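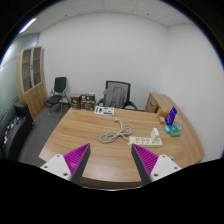 So I finally did the desk. If you've been reading since last March you'll know that "do the desk" has been on my list long enough to become part of the furniture, and I'd gotten very good at closing the office door when people came over. Then my cousin Orysia announced she needs to borrow the room for video calls while she's staying with us, and suddenly I was very motivated!

First, everything came off. I'm a believer in the full clear-out, because if I leave one stack of mail where it is, I will tidy lovingly around it for the rest of my life. Mugs went to the kitchen, library books to the hall (overdue, yes, don't start), and a great big heap of pens got scribbled on the back of an envelope one by one. More than half of them were dead. I kept the good ones and two highlighters, and that was already an hour gone.

Then came the cords, and that's the part I really want to talk about, as my desk problem was always a cord problem wearing a hat made of paper.

The power strip used to live on the floor. Every time I wanted to plug in the laptop I had to get down on my knees with my phone flashlight and root around in the dust like a truffle pig. I put it up on the desktop while I worked out where it should go, a cream-colored one with little orange bits along the side, and you know what? I liked it there. I could reach it. It isn't glamorous but I'm the one sitting at this desk, and I would like to stay off the carpet.

What it does have is a really long cable. I'd been looping it around the desk leg for years, which worked fine until you caught it with a foot. Theda Strobel (she used to do the lighting for our community theater, and she has Opinions about cables) taught me to do figure eights a while back. You lay one loop over to one side, the next one over to the other side, and keep crossing in the middle. The cable doesn't get all those mean little twists in it, and when you need the full length it pulls out without a fight. I used to wind everything tight around my elbow, and she physically took a cord out of my hands once and said "no."

Mine are never as pretty as hers. Hers look like they came out of a package. Mine sprawl - one side spreads one way and one the other and I've made my peace with it. I go loose on purpose, though, and I wouldn't cinch a power cable up in a tight little bundle and then run a bunch of stuff off it. A soft strap around the middle is plenty. I bought a pack of the hook-and-loop kind, 12 to a pack, and I've already used five of them and lost one.

A few other things I did while I was in there:

I unplugged every single thing and only plugged back in what I could name. There were two adapters I couldn't match to anything in the house. They've gone in a shoebox marked MYSTERY, and if they haven't been needed by the time Orysia leaves, out they go.

I put masking tape flags on the plugs with the name of what they belong to. Ugly, but so handy. Do it while the thing is still plugged in at the other end, or you'll be guessing.

I wiped the desktop down with a barely damp cloth and then a dry one, following the grain. I had honestly forgotten there was a grain. It's a nice light wood under all that paper, and I stood there petting it like a horse.

Papers are still a work in progress. I've got a folder for bills, a folder for "somebody needs to sign this," and then whatever's left over, which keeps migrating back to the left side of the desk when I'm not looking. I did find the warranty for the dishwasher we don't own anymore. Also a birthday card for Timo, stamped and addressed and never mailed. Sorry, Timo!

Next up is the drawer. I opened it, I saw batteries and a single mitten, and I closed it again. If any of you have a drawer divider you like that doesn't slide around every time you pull the thing open, leave me a comment, because the last one I tried ended up in a heap at the back. Orysia gets here in time for supper and I still have to find the chair under the laundry.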